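The Cake Run

My aunt rang in June to say the cake was mine. She didn't ask. She said, "You've got the wagon, love, you're doing the cake," and then she hung up to go and yell at a dog.

So there I was in Oscombe at quarter to five in the morning, parked outside the bakery with the back seats folded down and every pillow I own stuffed in behind me. I'd brought the good doona too. I'd never carried a wedding cake before, but I'd once driven a goldfish from Oscombe to Undton in a saucepan, and I figured the same rules would apply – slow on the corners, nothing on the radio you might sing to.

The cake came out in two boxes. The baker had flour up to her elbows and looked at my car the way my mum looks at my haircuts.

"It's 90 kilometres to Stirnley," she said.

"I know."

"And the last bit's dirt."

"I know that too," I said, which was a lie. I thought they'd sealed it.

She slid the boxes in herself. Then she took a roll of tape off her apron string and stuck everything down, box to box and box to car, and told me that if I braked hard she would feel it in her bones. 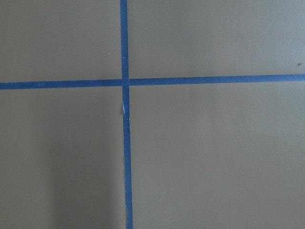

Stirnley Writers' Group

I did well for the first hour. The sun came up pink over the canola and I ate a sausage roll one-handed and felt like the sort of person who gets asked to do things. Somewhere past the silos I started practising what I'd say when everyone clapped. Oh, it was nothing! Just a bit of careful driving!

Then I got to Undton, and the bridge was shut.

It wasn't even properly shut. There was a sign, and a bloke in a hat next to the sign, eating yoghurt. I wound down the window and asked him how long, and he said it depended. I asked what it depended on, and he thought about that for a good while and had some more yoghurt.

"You could go round by the weir," he said.

"Is it dirt?"

"It's worse than dirt, mate."

I parked under a pepper tree and went into the only place with its lights on, a café called Tatlı, which I'd driven past all my life without going in. It smelled of sugar and hot butter. The woman behind the counter gave me tea in a tiny glass and a square of something sticky, and because I was tired and scared of my aunt, I told her the whole story. The cake, the bridge, the goldfish (he lived, by the way, he lived for years).

"Show me," she said.

We stood at the back of the wagon and she lifted one corner of the top box with a fingernail. I hadn't dared look. One of the sugar roses had let go and slid down the icing, and left a long smear behind it like a snail had been through.

I said a word I won't write here. She said one as well, I think, in Turkish. Then she went inside and came back with a palette knife, a bowl of hot water and her reading glasses.

It took her five minutes. She dipped and smoothed and dipped again, and she hummed the whole time, and I held the doona out of the way and tried not to breathe on anything. When she'd finished she put the rose back a little to the left of where it had been. It looked better there. I tried to pay her and she flapped the knife at me until I put my wallet away.

"My wedding was in 2000," she said. "My uncle sat on the cake. In the car, whole way, he says nothing. He gets out, there is cream on his trousers."

"What did you do?"

"We ate it!" she said. "It was a good cake." 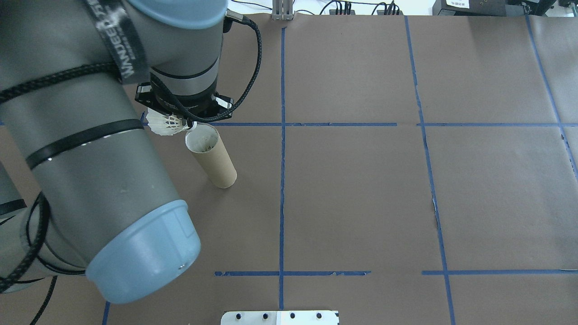
Tape and other matters.

By the time I'd finished a second tea the bloke in the hat was waving cars across. I went over that bridge at walking pace with a cattle truck right up my bum, and I did the dirt at the end even slower, talking to the cake out loud, telling it about the dance floor and the fairy lights and who wasn't speaking to who.

My aunt was waiting at the gate of the hall with her arms folded. She opened the top box and bent right down until her nose was nearly in it.

"That rose is crooked," she said.

I told her they were doing them like that now.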